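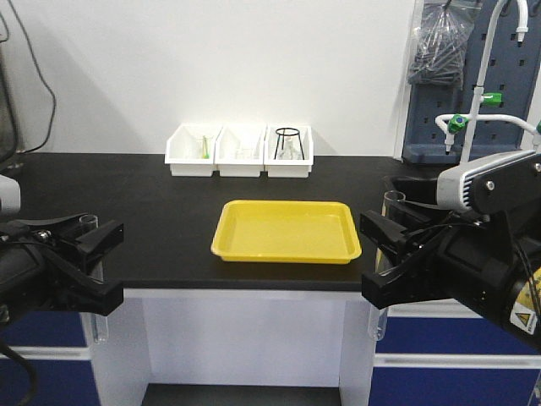 学生がロボットに実験の片付けを教える授業で、プログラミングの経験は必要ですか。

履修の条件にはしていません。最初の二週は操縦と記録のつけ方だけで進み、コードを読むのは三週目からです。ただ、読まずに済ませようとした班は毎年、後半で苦しんでいます。

ピシーデ実習 写真のページ

マラーノ棟の実験室で開いている選択授業「ピシーデ」の記録です。受講生は五人、期間は四週間。実験台の上のガラス器具を二本の腕に扱わせる、というのが課題のすべてです。名前は初代の受講生がつけたもので、由来を聞いても人によって答えが違います。

先に書いておくと、担当の私はこの手の授業に少し疑り深いほうです。「ロボットが実験を手伝う未来」という見出しの記事を読むたびに、誰がビーカーを洗ったのかが気になります。ですからこのページにも、未来の話はほとんど出てきません。

一枚目は台の全景です。黄色いトレイはまだ空で、左のグリッパーが試験管を一本持っています。奥の壁際に白いケースが三つ。学生はこのケースを左から「棒」「透明」「三脚」と呼んでいて、正式な呼び名を書いた紙も作ったのですが、定着しませんでした。

透明なガラスは、この課題でいちばん嫌われている相手です。白い壁、白いケース、透明な器具。真ん中のケースに何が入っているか、写真で見て即答できる人は少ないと思います。認識の担当になったソウミャ・ヴァルギースさんは、初回の記録に「人間の目でも怪しいものを、なぜ機械に期待するのか」と書きました。もっともな疑問なので、そのまま掲示しています。

その一方で、カディル・エキンジさんは器具に色をつける案に最後まで反対でした。色つきのテープを巻けば検出は楽になるでしょう。けれども、普段の実験室の試験管にテープは巻いてありません。楽な条件で出した数字を発表会で見せて何になるのか、という言い分で、これには私も賛成です。

集めた操縦の記録は400回分。画像に直して使えると判断したのは3272枚でした。発表資料にはもっと大きな数を載せたがる人がいましたが、似たような画像をいくら数えても仕方がないので、重なりの多いものは外してあります。

トレイについてもひとこと。発表会の見学者からは、よく「なぜ黄色なのか」と聞かれます。学生の誰かが何か立派な説明をしていたようですが、私が倉庫で見つけたのがその色だっただけです。

二枚目はグリッパーのすぐそばの視点です。指の間に試験管が立っていて、口の丸い縁が光っています。左のケースのビーカーには、黄色と緑のスプーンが寄りかかっています。この近さだと、真ん中のビーカーが二つあることもどうにかわかります。輪郭は細い灰色の線だけですが。

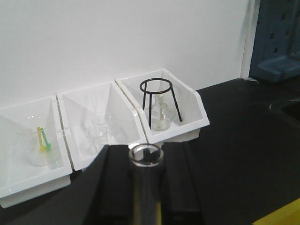
発表会の前に決めたこと

成功率を一つの数字で出すのはやめました。班で話し合ったときの記録が残っているので、要点を写しておきます。

試験管をつかめたかどうかと、置けたかどうかは別に書く。つかんだだけの回を成功に入れると、表の見栄えはよくなりますが、机の上は片付きません。

途中で人が手を出した回は、理由にかかわらず失敗とする。アディアンボ・カリウキさんの提案です。「ちょっと直しただけ」が何回あったか、操縦した本人は覚えていないものだそうで、試しに別の人が記録をつけたところ、本人の申告と合いませんでした。

動画を見せるときは早送りにしない。遅いなら遅いまま流す。これはトゥンジャイ・テュルクメンさんが嫌がりました。見ている人が退屈するから、という理由です。結局、退屈してもらうことにしました。

カメラの位置を変えたら、前の結果と同じ表に並べない。ギュヴェン・トクギョズさんが作った最初の表はここが混ざっていて、木曜の夜に作り直しになりました。作り直した表のほうが見劣りしますが、壁に貼ってあるのは新しいほうです。

来年受ける人へ

腕が動くのを見て喜べるのは初日だけだと思ってください。二日目からは、同じ試験管を同じように持つ作業が続きます。手順書は実験室の入口の棚、貸し出し用の保護めがねはその下の引き出しです。

記録用紙の備考欄は、空欄のまま出さないこと。「特になし」も認めません。何も起きなかった回があるなら、そのときの器具の向きを書いてください。後で読み返すのはたいていそこです。

よく聞かれる「この授業で実験の手間は減りましたか」という質問には、今のところ増えたと答えています。減ったという報告を受けたら、まず記録用紙を見せてもらいます。

見学は八月の午後に受け付けます。台のまわりは狭いので、かばんは廊下に置いてお入りください。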